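How is fabric made?
Dillton Museum Learning Pages – for ages 7 to 11

Look closely at your sleeve. Can you see tiny lines crossing each other? Most cloth is made from long, thin strands called yarn. Yarn is made by twisting fibres together. This is called spinning.

Some fibres come from nature. Wool grows on sheep and cotton grows on a plant. Other fibres, such as polyester, are made in factories.

Weaving
Weaving uses 2 sets of yarn. The warp runs along the length of the cloth. The weft goes over and under the warp, from side to side. A machine that weaves is called a loom.

Knitting
Knitted cloth is made from loops. The loops can open and close, so a knitted jumper stretches when you pull it on.

Fabric at home
Fabric is used for curtains, towels and bedding as well as clothes. When it covers a padded seat, it is called upholstery.

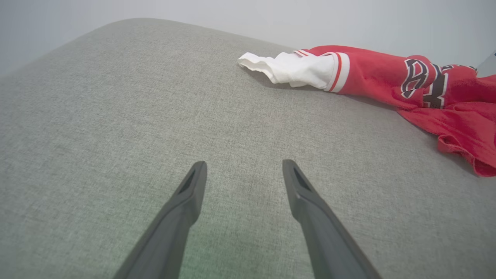
Light grey upholstery fabric.

Word bank
Fibre – a very thin thread or hair
Loom – a machine for weaving
Weft – the yarn that goes from side to side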